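Zwischenbericht zum Vorhaben »Teilungspläne und Landrechte im Distrikt Zendow«

Berichtszeitraum: Juni bis November
Berichtende Stelle: Arbeitsstelle Brarnach
Berichtsform: Sachbericht ohne Verwendungsnachweis

1. Gegenstand und Stand des Vorhabens

Das Vorhaben erschließt und ediert die Überlieferung der Grenzkommission, die in der Zwischenkriegszeit über die Teilung des Distrikts Zendow verhandelte. Im Mittelpunkt stehen die Petitionen der beiden Bevölkerungsgruppen, die Protokolle der Anhörungen und die Gutachten zu Weide- und Wasserrechten. Die Forschung hat den Konflikt bisher überwiegend aus den Schlussberichten der Kommission dargestellt. Die vorgelagerten Schriftstücke, in denen Ansprüche formuliert, zurückgewiesen und umformuliert wurden, sind weitgehend unbearbeitet.

Von den 700 für die Edition vorgesehenen Schriftstücken liegen alle als Digitalisat vor. Die Transkription ist für die Serien Petitionen und Anhörungen abgeschlossen, für die Serie Gutachten steht sie aus. Der Arbeitsplan wird damit in Arbeitspaket 2 eingehalten, in Arbeitspaket 4 besteht ein Rückstand (siehe Abschnitt 4).

2. Bestandserschließung

Der Hauptbestand umfasst 54 Archivkartons und liegt in der Sammlung Arellano. Die dort vorgefundene Ordnung folgt nicht der Registratur der Kommission, sie geht auf eine spätere Umlagerung zurück. Aktenzeichen wurden dabei teilweise überklebt. Die ursprüngliche Reihenfolge ließ sich für die Anhörungen anhand der Eingangsjournale rekonstruieren. Bei den Petitionen ist dies nur abschnittsweise gelungen, weil das zugehörige Journal erst mit dem zweiten Verhandlungsabschnitt einsetzt.

Ein ergänzender Teilbestand befindet sich in Pirthorpe. Es handelt sich um Durchschläge der Korrespondenz zwischen der Kommission und den örtlichen Verwaltungen. Mehrere Schreiben, die in der Sammlung Arellano fehlen, sind dort vollständig erhalten. Die Konkordanz beider Bestände ist angelegt und wird laufend ergänzt. Abweichungen im Wortlaut werden im Apparat nachgewiesen, auch wenn sie nur die Anrede oder die Bezeichnung der Antragsteller betreffen. Gerade diese Bezeichnungen sind sachlich relevant, da der Status als »ansässig« oder »saisonal anwesend« über die Zulassung zur Anhörung entschied.

3. Transkription und Auszeichnung

Die Transkriptionsrichtlinie wurde im Juli in überarbeiteter Fassung in Kraft gesetzt. Geändert wurden die Regeln zu Ortsnamen und zu Übersetzungen der Kanzlei. Ortsnamen werden nun in der Form der Vorlage wiedergegeben und über ein Register auf eine Leitform bezogen. Eine Vereinheitlichung im Text unterbleibt, da die konkurrierenden Namensformen selbst Teil der Auseinandersetzung waren.

Die Kanzleiübersetzungen weichen an etlichen Stellen von den Eingaben ab. So wird der in den Petitionen gebrauchte Ausdruck für gemeinschaftlich genutztes Land durchgehend mit »unbebautes Land« wiedergegeben. Die Folgen für die Gutachten sind erheblich: Flächen, die in den Eingaben als genutzt beschrieben sind, erscheinen in den Karten der Kommission als frei verfügbar. Die Edition stellt Eingabe und Übersetzung daher im Paralleldruck gegenüber. Der Mehraufwand war im Antrag nicht ausgewiesen und wird aus den für Korrekturgänge angesetzten Mitteln gedeckt.

Die Personenauszeichnung beschränkt sich auf Unterzeichner, Anwälte und Mitglieder der Kommission. Fingerabdrücke und Handzeichen werden als solche vermerkt. Eine Zuordnung zu namentlich genannten Personen erfolgt nur, wenn die Vorlage sie selbst vornimmt.

4. Abweichungen vom Arbeitsplan

Arbeitspaket 4 (Georeferenzierung der Kartenbeilagen) ist im Verzug. Die Beilagen sind in unterschiedlichen Maßstäben gezeichnet, und ein Teil trägt keine verwertbaren Festpunkte. Die Verläufe der beiden diskutierten Teilungslinien können gegenwärtig nur für den Norden des Distrikts verlässlich bestimmt werden. Für den Süden wird geprüft, ob die Wegbeschreibungen aus den Anhörungen als Hilfsgrundlage ausreichen. Sollte dies nicht der Fall sein, wird der südliche Abschnitt als Skizze ohne Koordinatenbezug veröffentlicht.

Die für Oktober geplante Arbeitstagung in Pirthorpe wurde auf März verlegt. Gebundene Reisemittel sind dadurch nicht verfallen. Eine kostenneutrale Umwidmung zwischen den Haushaltsjahren wird gesondert beantragt.

5. Vorläufige Befunde

Die Auswertung der Anhörungen spricht gegen die verbreitete Annahme, beide Gruppen hätten von Beginn an auf eine Teilung hingewirkt. In den frühen Eingaben überwiegen Forderungen nach Bestätigung bestehender Nutzungsrechte. Gebietsansprüche treten erst auf, nachdem die Kommission einen entsprechenden Fragebogen ausgegeben hatte. Inwieweit der Fragebogen die Ansprüche hervorgebracht oder nur in eine verhandelbare Form gebracht hat, lässt sich erst nach Abschluss der Serie Gutachten beurteilen.

Die Gewaltereignisse des zweiten Verhandlungsabschnitts sind in den Protokollen nur knapp erwähnt. Die Durchschläge in Pirthorpe enthalten hierzu ausführlichere Meldungen, allerdings ausschließlich aus Sicht der Verwaltung.

6. Planung für den folgenden Berichtszeitraum

Vorgesehen sind die Transkription der Serie Gutachten, der erste Korrekturgang der Petitionen und die Festlegung der Registerstruktur. Die Einleitung zum Petitionsband soll im April als Rohfassung vorliegen. Das Ortsregister wird vorab als Datei bereitgestellt.

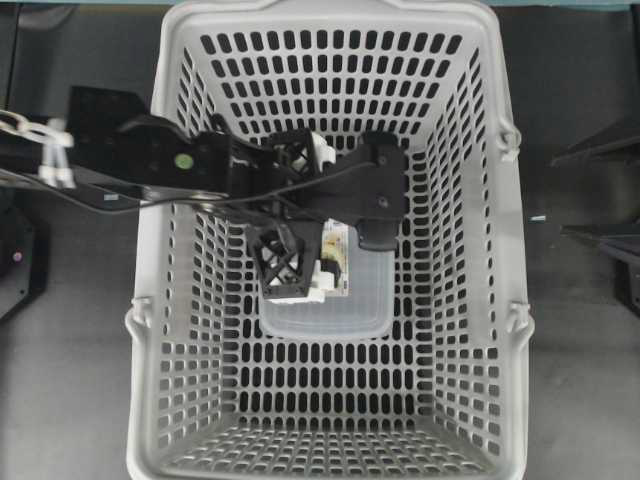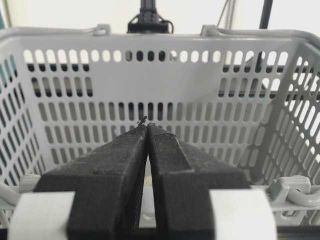

Hellgrauer Kunststoffkorb, zwei Ansichten.

Anlagen: Konkordanz der Bestände Arellano und Pirthorpe (Arbeitsstand November), Transkriptionsrichtlinie in der geltenden Fassung, fortgeschriebener Zeitplan zu Arbeitspaket 4.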